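I bought the Hatberg tall cabinet in February for our office, and now I have used it enough to write something fair about it. We are a small translation office, and before this we kept the paper, the cups, the printer toner and everybody's lunch bags on open shelves. It looked bad when clients came. My colleague Marleny Betancur wanted a cabinet with a door, and I wanted one that doesn't need a key, so we agreed on this one.

## Size and delivery

The cabinet is 196 cm high and 60 cm wide. I ask you to measure your ceiling and also your entrance, because the box is longer than the cabinet and it didn't want to turn in our stairs. The store, Sikero, delivers only to the street door. This is written on their page, but in small letters, and I didn't read it. Édgar Cusi from the office next to ours helped me to carry it up. Without a second person I would not try it.

All the parts came without damage. One bag of screws was open inside the box, but nothing was missing.

## Assembly

The instructions have drawings and almost no words. For me this is good, but steps with the hinges are drawn too small and I had to use the zoom of my phone. There are 32 long screws and 12 short ones, and the short ones look very similar to the ones for the shelf supports. Put them in separate cups before you begin. I didn't do it and I had to take out one shelf support again.

I started on Tuesday after lunch and finished when it was already dark. A person with more practice will be faster. You need your own screwdriver, and a level is also useful, as our floor goes down a little to the window side. The feet can be adjusted from the inside with a small key that comes in the box. I like this solution very much.

## The door and the handle

The door was the reason for my choice. It is pale gray, flat and smooth, with no pattern and no frame around it, and the silver handle runs along the edge. In a room with white ribbed ceiling panels like ours it looks calm, and the light falls on it evenly. I was afraid that such a big plain surface would look like a refrigerator. Maybe it does a little, but after one week I stopped to think about it.

The surface does take smudges. They are small and you notice them mostly from near, but they are there. A soft cloth with warm water is enough for cleaning. The store recommends a spray from Rilerus for it, and I bought one bottle, and I don't see any difference from the water.
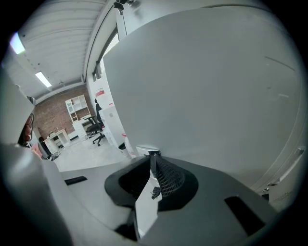
## Inside

There are five shelves and you can move four of them. The fixed one is in the middle, and it is a pity, as I would prefer to have it lower for the paper boxes. The shelves hold the weight of full paper boxes well and I don't see that they bend.

The inside is deeper than I expected. Small things disappear at the back, so I put them in trays. Nina, our intern, made labels for the trays, and now people really return the tape to its place.

## What I like less

- The door closes with a noise if you push it. There is no soft closing at this price.
- The back panel is thin. Put the cabinet against a wall, not in the middle of a room.
- The wall fastener is included but the wall plugs are not.

## Would I buy it again?

Yes, for an office. For a home with little children I would look for one with a softer door. I give it four stars of five, and the missing star is for the door noise and for the stairs, although the stairs are partly my own mistake. If somebody knows a soft closing part that fits these hinges, please write it in the comments.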